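20th May

Back on the mustard. Batch 3, same seed as batch 2 (the Nadel yellow, what's left of the sack), soaked overnight in the small crock. Charmaine Pretorius wants something she can put on the Swanepoel stall by November so we need a recipe that holds its shape on a spoon and doesn't weep. Batch 2 wept. Batch 1 we don't talk about.

Weights: 700 g soaked seed, drained. Vinegar by eye, bad habit, have told myself off. Salt as before. Honey down a bit from last time because the last lot tasted like salad dressing. No turmeric this time, want to see what color the seed gives on its own.

Ground on the Hundine stones, 10 minutes, stop, scrape down, then 10 again. Got warm on the second run, could smell it going flat and sweet. Should have stopped sooner. Next time shorter runs and put the bowl in the fridge between. The gap on the stones wants adjusting as well, there was still husk on the first pass. Tightened it half a turn and it cleared up. WRITE THE SETTING DOWN ON THE TAPE, whoever does it next, the old mark is rubbed off and I was guessing.

Texture after the second run — much better. Glossy, no grit between the teeth. Folded in the last of the vinegar by hand with the short spatula. It was tight to begin with and then suddenly let go, which is what it did last time too, so I think that's just the vinegar being taken up and not me doing anything wrong. Jars all in the wash so the tasting portion went in a mug, filled nearly to the top and given a stir so the ridge would show whether it slumps.

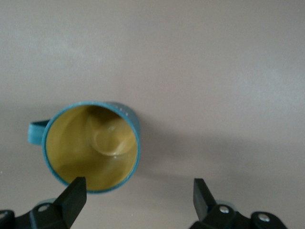
Slump test is not very scientific. Pull a ridge up, leave it, come back and look. Charmaine says do it with a ring and a plate like they do for concrete and she is probably right but I haven't got a ring. Could cut one off a bit of pipe. Ask at Gilten, they had offcuts by the door.

Taste, fresh off the stones: fierce. Nose straight away, then bitter at the back. Bitter should drop off after a few days, it did with batch 2. Don't judge it now. Charmaine had some on a cracker and went and stood by the sink for a bit. She likes it though. Says more salt. I say wait.

Color I'm pleased with. Proper yellow, a bit brown in it. No need for the turmeric at all, takes one thing off the label.

Yield less than I thought. A lot stays on the stones and I lost a fair spoonful down the side of the housing getting it out. The stiff white scraper is useless, bends the wrong way. Use the spatula. Rinse the stones COLD first, hot water sets it on and then your there all evening with a toothbrush.

Things to do:
— move the rest into jars once they're dry, leave headspace, date on the lid not the side (the side labels come off in the fridge)
— one jar room temp, one in the fridge, see which goes bitter longer. Keep the room temp one out of the window
— pH strips. We are out, there's an empty tube in the drawer which somebody put back. Can't sell anything without a reading so this is the actual priority
— find out if Nadel will do the brown seed in a smaller sack

Also thinking about a coarse one. Hold back a third of the seed, crack it in the mortar, stir in at the end. Would hide any weeping too, to be fair. Charmaine not keen, she thinks the stall has enough grainy things on it allready. Will do a half batch anyway and see.

Stones are drying on the rack, top one face up. Don't put the mill back together until both are properly dry, last time it smelled like a pond. Spare seed in the tub under the bench with the lid that doesn't fit, over 2 kg left by the scale so enough for a couple more goes before we have to reorder.

Next tasting when the bitter's had a chance to go. Bring bread.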